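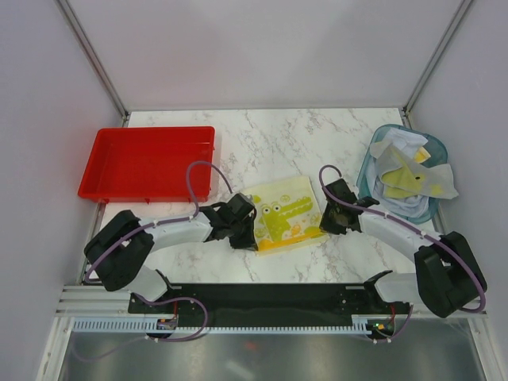
Two arms, one crocodile cloth, teal basket still full.

Bedville Bench Notes
14th July

1/ Korkeck says its folding policy learned from 1,153 demonstrations. Fine. A person worked the arms by remote control for every one of them. I'd like to hear more about that person and less about the policy.

2/ I've tried the Flurico rig. You move your own hands and the grippers follow, sort of. You can't feel the fabric at all. Corners are the worst part. I pinched table more than I pinched cloth.

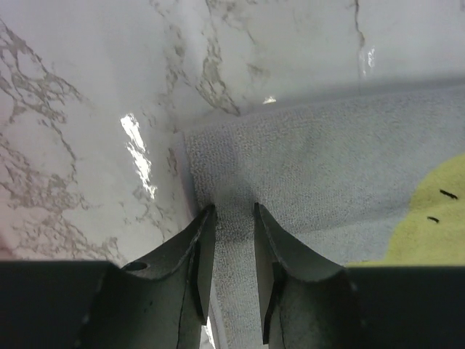

3/ And a corner is where most folds begin, so whatever bad habits the operator has go straight into the data. Mine was grabbing twice. Guess what a model trained on me would do.

4/ Sitompul wants 2,000 demos before they'll talk success rates. They were saying 550 in January. Same towels? Same table? I asked and got a link to the launch video.

5/ I'm not against teaching by hand. It beats writing code for every wrinkle. But show me a cloth it hasn't met, on a table it hasn't met, with the operator out of the building. Then I'll repost your video.

4 comments
550 shares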